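Kerano Handheld Capture Project
Progress report to Tekberg
Prepared by Shivam Awasthi, project lead
2025-06-02

Status

Work package 2 is behind plan. Collection was suspended after a jaw-hold fault on the hand-held grippers and has since resumed on part of the fleet. The fault caused one minor injury, reported below. The budget is unchanged. We are asking for a revised date for the second data delivery, and the request is set out at the end of this report.

Collection to date

The target for this work package is 3,000 accepted episodes. Collection had reached almost 2,000 when the suspension took effect. Of the episodes already accepted, 243 have been withdrawn pending review, as their jaw-width logs show the signature of the fault. They are kept in a separate store and are not included in any training set supplied to Tekberg.

Operators work in the shared studio, with a head-mounted camera and the camera on the gripper recording together. Tasks in this period were soft-goods handling, table clearing and shelf restocking. Soft goods account for most of the withdrawn episodes. The material compresses under load and the jaw travels further before it meets resistance, which is the condition under which the fault appears.

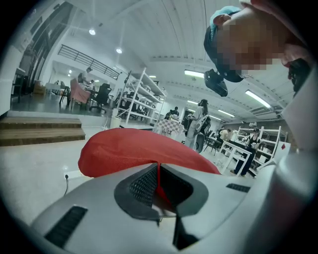 Description of the fault

The Sunach gripper holds its jaw position with a friction brake when the trigger is released. On affected units the brake slips under sustained load, then re-engages abruptly. The fingers open by a few millimetres, the controller reads this as a dropped object, and it commands a full close without any input from the operator.

The effect on the data is a closing movement that does not correspond to the operator's intent. A policy trained on it would learn to regrasp for no reason. The effect on the operator is more serious — the fingers close at full speed while a hand may be between them.

Injury

An operator was straightening a folded item with the free hand when the jaw closed on the index finger. The skin was not broken. First aid was given on site, the operator returned to normal duties the next shift, and an entry was made in the incident register. The unit was tagged out and has not been used since.

Two earlier entries in the shift log describe the gripper "grabbing by itself". Both were filed as calibration problems and closed without inspection. That was an error in our triage. Any report of uncommanded movement is now treated as a safety matter and the unit is withdrawn until it has been examined.

Cause

Strip-down of the tagged unit showed glazing on the brake pad and a return spring below its specified tension. The same spring batch was fitted during the December service. Units serviced before that date have not shown the fault on the bench. We have not yet established whether the spring alone is sufficient to cause it, or whether the vent position allows lint from textiles to reach the pad. Bench trials with clean and contaminated pads are under way.

Corrective actions

Completed:
Automatic re-close disabled in firmware on all units. Closing now requires trigger input.
All units with springs from the suspect batch removed from service.
Operator instructions amended. The free hand stays clear of the fingers unless the isolate switch is off.
A filter added to Swati, our episode review tool, to flag jaw closure without a matching trigger signal.

In progress:
Replacement springs on order from Sunach.
Contaminated pad trials.
Manual review of the withdrawn episodes. Those where the fault falls outside the task segment may be recovered by trimming.

Outstanding:
Pull test for the brake, to be added to the start-of-shift check. The fixture is designed but has not been built.

Effect on schedule

Collection is running at reduced capacity with the unaffected units. Soft-goods tasks remain on hold until the pad trials are finished, and operators have been moved to table clearing and shelf restocking. This brings forward work planned for later in the program and recovers part of the lost time.

Request

We ask Tekberg to approve a two-week extension to the second data delivery, with no change to funding. The spring replacements and the pull-test fixture will be met from the existing maintenance line. The strip-down report and the amended operator instructions are available from the project lead.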